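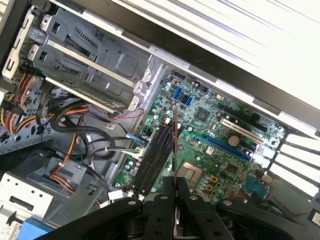 Open desktop tower laid on its side, with the memory slots and expansion slots accessible.

PRESS RELEASE
02/06/2008

Dimetti opens desktop refurbishment bench at Flerkadau

Dimetti has brought into service a new bench for the strip-down and rebuilding of used desktop computers at its Flerkadau works. The bench handles tower units withdrawn from offices and schools in the surrounding district. In the trial period 1,172 towers were processed, and roughly 50 of those were set aside for spare parts.

Each tower is laid on its side with the side panel removed, so that the motherboard faces upwards and all connectors can be reached from above. The order of work is fixed. Expansion cards come out first, followed by memory, drive and processor. Refitting follows the reverse order. The coin cell is tested on the board and replaced if its voltage is low.

Memory is refitted in matched modules where the board allows it. Boards at Flerkadau differ in the number of slots provided, and the work sheet for each model states which are to be filled. A module is entered upright, pressed down evenly at both ends and checked at the latches before the next is started. Modules that do not seat on the second attempt go back to the test rack with a red tag.

Removed parts are not stacked. They go into a fixture tray beside the tower, which has upright slots for a 3.5-inch hard disk and an expansion card, a square pocket for the processor and long slots for memory modules. The drive stays in its caddy throughout. The tray layout was drawn up by Voicu after parts in an earlier flat bin were found with bent contacts.

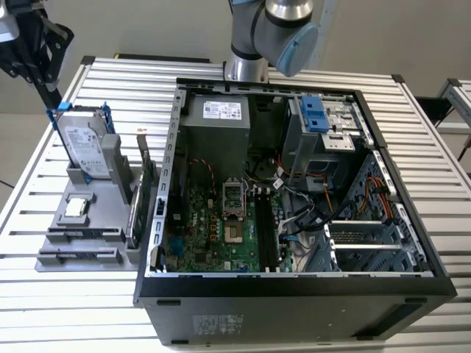

Alina Manole remarked that the tray had changed the job more than the bench had, as a missing part now shows up as an empty slot before the panel goes back on. She added that she would like a deeper pocket for the processor and that a revised drawing had been requested.

Power supplies are load-tested in the case. Units that fail are exchanged complete and are not opened at Flerkadau. Cables are checked for damaged insulation and routed clear of the processor cooler before the panel is refitted. Old thermal compound is cleaned off and a fresh layer applied whenever the processor has been out of its socket.

Finished towers are run for 4 hours under load. Those that pass are labelled with the test date and the memory fitted, then passed to Grosberg for delivery. Hard disks are wiped before installation and a printed record is supplied with each machine.

The work sheets currently cover 29 desktop models. Further sheets will be issued as new models arrive in quantity. Small form factor cases are excluded for the present, as the tray does not accept their drive brackets.

Organisations wishing to hand over used desktops should send a list of models and quantities before delivery. Monitors, keyboards and printers are not accepted.

Contact: Sânziana Matei, Dimetti, Flerkadau works

Ends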